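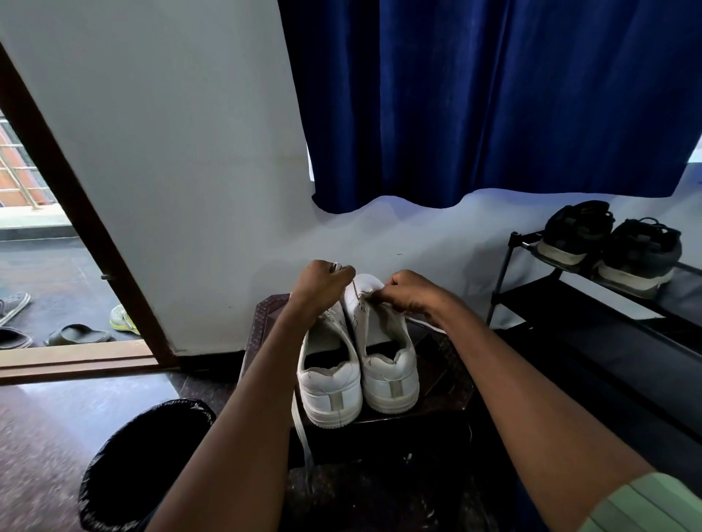
Fig. 4. White leather low-tops held by the tongue and laces.

Section 4: Laces

Read this section before you put new or washed laces in a pair of Wellport leather low-tops, or before you tie a pair together for storage. It applies to flat and round laces in the Wellport range.

You will need:
The sneakers
One pair of laces
A soft, dry cloth
A stool, bench or low cabinet at a comfortable height

4.1 Removing the old laces

1. Set both shoes side by side on the stool with the heels toward you.
2. Untie any knots. Use your fingers only. A pin or screwdriver can cut the weave.
3. Starting at the top eyelets, pull the lace out one row at a time. Hold the tongue with your other hand so that it stays centered.
4. When both laces are out, wipe the tongue and the strip of leather under the eyelets with the cloth.

Caution: Do not pull the whole lace out from one end in a single motion. Fast pulling heats the lace and can wear the edges of the eyelets.

Note: Creases across the toe are normal in leather that has been worn. They are not a fault and do not need to be treated before lacing.

4.2 Fitting the laces

1. Pass one end of the lace down through each of the two bottom eyelets. Pull both ends up and check that they are the same length.
2. Cross the ends and bring each one up through the next eyelet on the opposite side.
3. Repeat to the top. Keep flat laces from twisting as you go.
4. Leave the lace loose enough for the shoe to open fully. You will tighten it on the foot.
5. Do the second shoe the same way. Compare the free ends of the two shoes and adjust if one is longer.

If the tip of the lace has frayed, wrap it with a short piece of clear tape and trim it to a point. Replace the lace when you can. Masis waxed laces are stiffer than the standard kind and need a firmer pull at every row.

4.3 Tying a pair together

A tied pair stays together on a rack or in a closet and is easy to carry.

1. Stand the shoes next to each other, soles down. Tuck the tongues in.
2. Take one lace from each shoe, from the sides that face each other.
3. Bring the two laces across the tops of the shoes and cross them once. 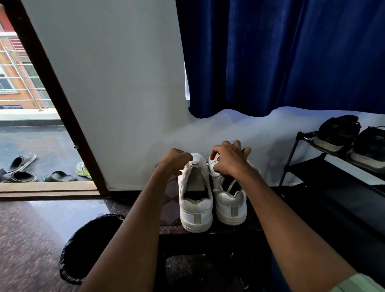
4. Make a single bow. Do not use a double knot, as it is slow to undo and leaves a kink in the lace.
5. Tuck the remaining ends inside the shoes - loose ends catch on rack bars and door fittings.

Caution: Never wear the shoes while they are tied to each other. Untie the bow before you put either shoe on.

Caution: Do not hang a tied pair by the laces for more than a day. The weight pulls on the top eyelets. Set the pair on a shelf with the soles down.

4.4 Care of laces

Wash laces by hand in lukewarm water with a little mild soap. Rinse, press in a towel and lay flat to dry. Do not bleach white laces; they will turn yellow.

For cleaning the leather itself, see Section 5. For Eder insoles, see Section 6.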